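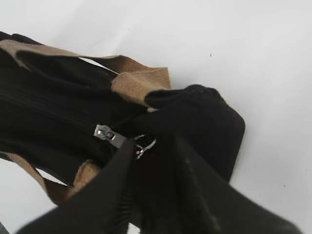

Photo: Ruoxi Peng, wrist camera, posted to the Stondstead Bench Forum

Stondstead Bench Forum > Arms, Grippers & Wrist Stuff > Reviews
Thread: Gisau soft goods kit, first impressions (long)

ruoxi_p
The Gisau kit finally showed up, in a box big enough to ship the arm in. I know a few of you have had this thing sitting in a shopping cart since spring, so I'm posting before I've lost all perspective.

If you missed the sales page: Gisau sells a gripper with 2 fingers, a small camera that rides on the wrist, and a software license that's supposed to teach your arm to deal with bags, pouches, sleeves and other things that refuse to hold a shape. It's $670. Halurthorpe is the only US reseller I could find, and by the time they were done with shipping and something called a handling adjustment I was at $714. I'd like to meet the person who adjusted the handling.

I'm Ruoxi Peng, for anyone who only knows me from the stepper noise thread. I run a small repair and resale bench, mostly luggage and bags, and what I want out of a robot is boring. Pick up the bag, find the zipper, open it, let me look inside. I do that all day and my thumbs have opinions.

So here's how it went, with the black and tan bag I've been using as the test victim.

Setup

Easier than I feared. The gripper bolts to the standard flange, the camera cable is long enough (a first in my experience), and the calibration routine is a wizard with a progress bar that spends most of its life at the far end pretending to be done. I started after lunch and was moving by dinner. The quick start guide is one sheet. The real manual is a PDF, and it was written by somebody who loves the word "ensure."

Approach and grasp

I was ready to be mean about this part and now I can't. The fingers are slim at the tips and ribbed on the inside faces, and that ribbing bites on fabric much better than the flat rubber pads I had before. On my old gripper a nylon pouch would squirt out like a watermelon seed. With this one I can take a pinch of loose material near a corner and it stays pinched.

The approach is slow. You can turn it up, and then it arrives early and wrong, so leave it alone.
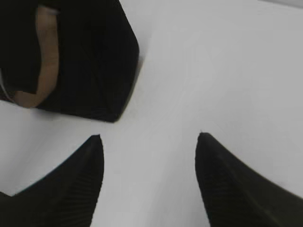 Zippers

The sales page has a whole section on zippers, so I assumed zippers were the strong suit. Hmm.

Finding the pull: good. Shiny metal on black fabric is about as easy as life gets for a camera, and it went for the right place most of the time. Holding the pull: okay, if it's lying flat and sticking out. Drawing the zipper along: depends completely on whether something is keeping the other end of the bag still. The software seems to believe that the bag will hold itself. Mine slides across the table like a dog that doesn't want to go to the vet.

Clamp the bag and things get a lot better. But if I have to walk over and clamp the bag, I'm already standing there, with hands.

Black on black

My real complaint. The fingers are black. My bag is black. Half the bags in the world are black. Once the fingertips are down in the opening I can't tell on the monitor where gripper stops and bag begins, and I don't think the software can either, because its confidence number falls off a cliff right at that moment. Dixit makes a gripper with pale gray fingers. It's uglier and I'm jealous of it.

Anyway. I have 5 days left on the return window and I'm undecided. Talk me into it or out of it.

torque_of_the_town
Out of it. $714 to be told a zipper is a zipper.

Also you can get ribbed pads for any gripper. Print a mold, pour some urethane, go have a sandwich. I did mine in an evening and they've outlived the gripper they came on.

ruoxi_p
I've seen your urethane work. I've seen your carpet, too.

Fair point on the pads though. If all I was buying was the fingers I'd feel silly. The software is where the money is meant to be going.

yuxi.qiu
I'm going to disagree with torque, which I understand is a forum tradition.

Yuxi Qiu here, I bought the same kit in September and kept it. I think Ruoxi is testing it on the hardest thing in the catalog and then grading it like it's folding a washcloth. Soft bag, dark fabric, straps wandering off in every direction, hardware right where the fingers have to go. My first month was on canvas pencil cases and it was lovely. Then I got cocky and tried a drawstring backpack, and I'd rather not discuss that.

Two things that helped me:

Turn off "auto grasp depth." It wants to go deep, and going deep with dark fabric is how you end up gripping both sides of the opening and wondering why it won't open.

Teach it the pull by hand, a bunch of times, with the bag at a different angle each time. The manual says a handful of demonstrations is enough. The manual is an optimist.

On the sliding bag I have no defense. It slides. I put down a piece of drawer liner.

torque_of_the_town
So the product is $714 plus drawer liner plus a month.

yuxi.qiu
The drawer liner was in the drawer, so I'm calling it free.

flange_adjacent
Lurker, first post in a long time. We looked at Gisau and Dixit side by side at work. Same arm, same bench, same bin of returned pouches.

Dixit: fingers are wider and lighter in color, the view from the wrist is easier to read, and the software is a brick. It does what you script and nothing else. If the pouch is turned a little, too bad for the pouch.

Gisau: narrow fingers, nicer grip, software that tries. When it's right it looks like magic, and when it's wrong it commits to the bit.

We went with Dixit because our pouches all come down the line facing the same way. For Ruoxi's bench, where every bag is a new personality, I'd lean the other way. I don't love saying it, since I was the one arguing for Dixit in the meeting and I enjoyed winning.

grumbleshaft
Can we talk about the camera? I returned mine over the camera. Up close everything goes soft. You get a big blurry finger in the front and the part you care about is a smudge.

ruoxi_p
It's mixed for me. Anything metal comes through fine even when the fabric around it has gone mushy. The fingers are blurry when they're close, but I've made peace with that, I know what a finger looks like. Motion is worse. If I look while the arm is still moving, the ribbing smears and so does my confidence.

Update, since I ignored my own deadline and spent Thursday evening on Yuxi's advice instead of dinner.

Auto grasp depth is off. Drawer liner is down for the drag tests (mine was also in the drawer, torque, so put your calculator away). I recorded a stack of demonstrations with the bag turned every way I could think of, including a few with the top all bunched up, zipper and mesh and handle ends in one heap, because that's how bags come to me. They don't arrive posed.
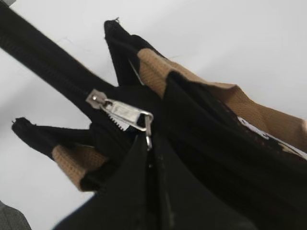
The heap is where it surprised me. Before the new demonstrations it would go for whatever tan bit was nearest, with great conviction. Now it mostly leaves the trim alone and hunts for metal. It still gets talked into grabbing a fold when the fold is shiny enough, and it has no idea what to do about a loose thread except respect it. But it got the zipper moving more often than it didn't, with no clamp, and I said a word out loud that I won't type here.

Still slow. I can open the same bag, empty it, judge its former owner and zip it back up while the arm is lining up its approach. My thumbs didn't hurt on Friday though, so there's that.

torque_of_the_town
"More often than it didn't" is what I say about my truck.

ruoxi_p
And you still drive the truck.

grumbleshaft
Did you ever get anywhere with the black on black thing? That plus the blur was what killed it for me. I tried white tape on the fingertips and the tape came off inside a toiletry bag.

yuxi.qiu
Don't tape the tips. Put a thin stripe of paint marker on the back of each finger, up high where nothing rubs. It won't help the software at all, as far as I can tell, but you'll be able to read the monitor. Keep it off the ribs, you paid for those.

flange_adjacent
Seconding paint marker. Also ask Halurthorpe about light-colored fingers. They told us over the phone that a gray set was being considered. They also told us our order had shipped, so weigh that accordingly.

ruoxi_p
Emailed them. I got an auto reply thanking me for my interest in handling.

I'm keeping the kit. If you do one kind of bag in one orientation, get the Dixit and enjoy your evenings. If you're like me and the bags come in looking like they lost a fight, the Gisau is worth a try, but plan on teaching it yourself and don't believe the zipper section of the sales page. And ask for the shipping total before you click.

torque, I'll take that urethane recipe if the offer's open. I want a spare set of pads, and I'm doing it outside.

torque_of_the_town
Offer's open. Wear shoes you hate.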